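Cirgate Cutting Table Mat, Double-Sided, with Grain Lines

Item 533
In stock. Usually leaves our store in Dinden the next working day.

The Cirgate is a large mat for the people who cut fabric at home with a rotary cutter. We have sold it since February, and it took the place of the older Skiltergate mat, which many of our customers still own and like. If you have a Skiltergate, your rulers and weights will work the same way on the new one.

The mat is made of three layers pressed together. The two outer layers are soft enough that the blade goes in a little and the cut closes again after it. The middle layer is harder and it stops the blade. Both sides can be used. One side is dark green with a pale grid, the other side is light gray with a dark grid. For white lining or cotton lawn I would take the green side, and for navy wool the gray one, so that you can see the edge of the fabric well.

Size and details

Length: 900 mm
Width: 600 mm
Colors: green / gray
Grid: centimeters on the green side, inches on the gray side
Bias lines: 45 and 60 degrees, both sides
Hanging hole: one, in the upper left corner
Rolled shipping: no, the mat is always sent flat

What is different from the Skiltergate

The grid is the first thing. On the older mat the grid went out to the edge, and it was hard to know where to begin to measure. The Cirgate has an empty border of 13 mm on all four sides, and the zero stands inside it. The numbers run in both directions, so a left-handed person can read them without turning the mat.

The second thing is the grain line. There is one thicker line along the whole length of the mat, with an arrow at each end. You put the selvage parallel to this line, then you lay the pattern piece on top and measure from the printed arrow on the paper to the thick line at two places. If both numbers are the same, the piece lies straight. It sounds like a small thing, but for a bias-cut skirt or a long trouser leg it saves a lot of twisted seams afterward.

The third thing is the surface. It has a fine texture, so that slippery fabric stays better in place. Silk and viscose satin will still move if you pull them, and for these I recommend tissue paper under the fabric and weights on top. 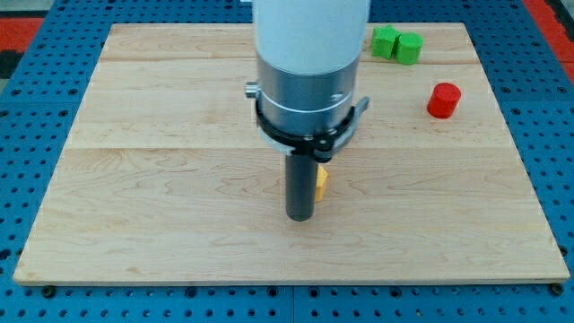 Wooden board on a blue perforated workbench.

How to use it

Put the mat on a hard and level table. A dining table is good, a bed or a carpet is not. The mat should be supported on its whole surface – if a corner hangs over the table edge for some weeks, it will bend and stay bent.

Use a 45 mm blade for most woven fabrics. For tight curves, such as an armhole or the top of a sleeve, the 28 mm blade is easier to steer. Press evenly and go in one direction, away from your body. When the blade begins to skip threads, please change it. A dull blade makes people press harder, and this is what damages the mats most.

It is better not to cut always on the same line. Many sewists cut along the thick grain line each time, and after one year there is a groove. Move your work a little to the left or right.

Pins are no problem for the surface. A seam ripper or a craft knife with a heavy blade can go too deep, so please keep an old mat for them.

Care

Wash the mat with lukewarm water and a drop of dish soap. Fluff from flannel and fleece goes into the cuts and keeps them open, and you can take it out with a soft nail brush. Let the mat dry lying flat.

Never iron on it, and do not put a hot cup or a hot iron on it even for one moment. Do not leave it in the car or by a sunny window. We cannot exchange mats that have been bent by heat.

Chalk and water-erasable pen come off without trouble. Wax chalk leaves a shadow, more visible on the gray side.

Goes well with

Tkachenko pattern weights, set in a cotton bag. They are flat and low, so the ruler can pass over them.
Cirgate ruler, 600 mm, with the same zero and the same bias lines as the mat.
Replacement blades, 28 mm and 45 mm.

Questions we often get

Can I join two mats?
Yes. The edges are cut straight and two mats can lie side by side. The grid does not continue over the join because of the empty border, so measure with a ruler there.

Does it smell?
A little, in the first days. Leave it flat in a room with an open window.

Is it good for leather?
For thin garment leather yes. For belt leather we advise a harder board.

Do you have a smaller one?
The small Cirgate is 430 mm wide and fits next to a sewing machine. It has the same surface, but only the centimeter grid.

Price and delivery

The price is 43 euros, tax included. The mat is sent between two sheets of strong cardboard, and because of its size it cannot go to a parcel locker. Orders that come before noon on Friday are packed the same day. If the mat arrives with a broken corner, keep the cardboard and write to Esko Kokkonen in our store, with your order number. He will send a new one or give the money back, as you prefer.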